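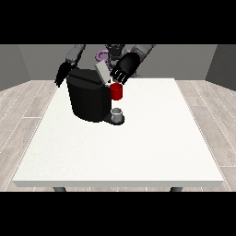 Flenon: a student coffee-making task set in simulation

README, March version

Welcome, and thanks for stopping by! Flenon is the simulated task set we put together in the Ellau student robotics club, mostly in the evenings and mostly on borrowed desks. It started as a single assignment (get a humanoid to deal with a cup at a coffee machine without knocking the whole thing over) and grew from there, the way club projects do. If you are a new member, please read this all the way through once before you run anything. It will save you an evening, and it will save Urs Lanz from answering the same message again, though he is very patient about it.

What you get

There are 944 episodes in the main folder, all from the coffee task. Each one has the joint positions for both arms and both hands, the poses of the cups and the machine, and a rendered video. We recorded 1,000 to begin with and took out the ones where the physics misbehaved, mostly cups sinking into the table or shooting off across the room (fun to watch, no good for training). The ones we pulled are in a folder called leftovers, in case you are curious.

The robot

We use a two-armed humanoid with fingered hands, and it stays behind the table for the whole episode. The club's name for the model is Ji, so when you see ji_left and ji_right in the files, those are the arms. Left and right are always the robot's own, and yes, this trips up everybody when they watch the videos, me included!

The room

The room is plain on purpose: gray walls, a plank floor, and a white table with the coffee machine and the cups. We had grand plans for a full kitchen with shelves and a window, and we may still get there, but the simple room loads quickly on the older club laptops and we have grown fond of it.

Getting started

Unpack the archive, open the settings file and put in the path to your copy. Then run the viewer on episode 365, a nice calm one that we use to check every new install. If the fingers look frozen while the arms move, you have the old hand model, so pull the latest one from the Cosonlow folder and try again.

Known problems

Contact between the fingertips and the cups is touchy. A grasp that looks fine in the video may show hardly any force in the log. The lid on the coffee machine is also a bit fussy, and 3 of the early episodes have its pose missing altogether. They are marked in the notes file.

Using and adding to it

Club members and classmates are welcome to use Flenon for coursework, just mention it in your report. If you would like to add episodes, keep the same file layout, write a line or two on what you changed, and send them to Urs, who merges new batches when his own classes let him.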